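Most bin picking software still treats the container as fixed. You measure the bin once, type the walls into the planner, and every grasp gets checked against them. Paper bags break that habit.

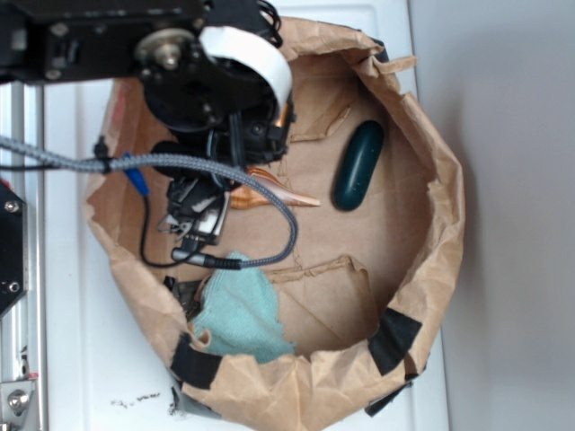
Cristóvão Tavares replied to my draft that a bag is just a bad bin, and that a wide enough safety margin covers it. I disagree – the margin eats the space where the shell and the cloth are. In our Caldeira logs, 138 of 324 rejected grasps were rejected for walls that had moved.

My view is that the wall model should be rebuilt from depth before every reach, with the cable loop included as part of the arm.
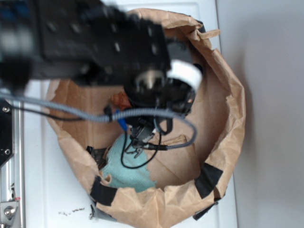
It costs planning time, and I would pay it. Pemutance now does the rebuild in 6 milliseconds on our machine. The harder job is telling a paper flap from an object, and I would put the next round of work there.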